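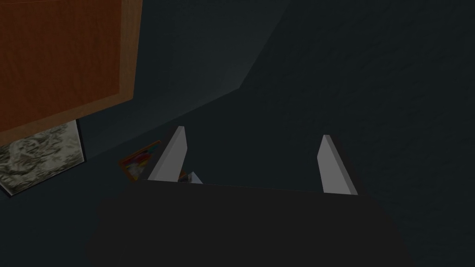 12 Apr 2025
By the Cusard Laboratory Office

The Cusard Laboratory has opened its second round of remote demonstration sessions, in which operators guide a simulated gripper through household tasks by hand controller. The first round produced 70 accepted demonstrations. Each operator will now complete 6 sessions from the Nurnley site - training is provided on arrival. Recordings will be reviewed at Skoltska before release in May. Staff wishing to take part should apply to Room 3303.

Comments (2)

nurnley_ops: Will left-handed controllers be available this round?

T. in Skoltska: Please keep the slower practice mode. It helped a great deal.

Contact the office | © 2025 Cusard Laboratory | Back to top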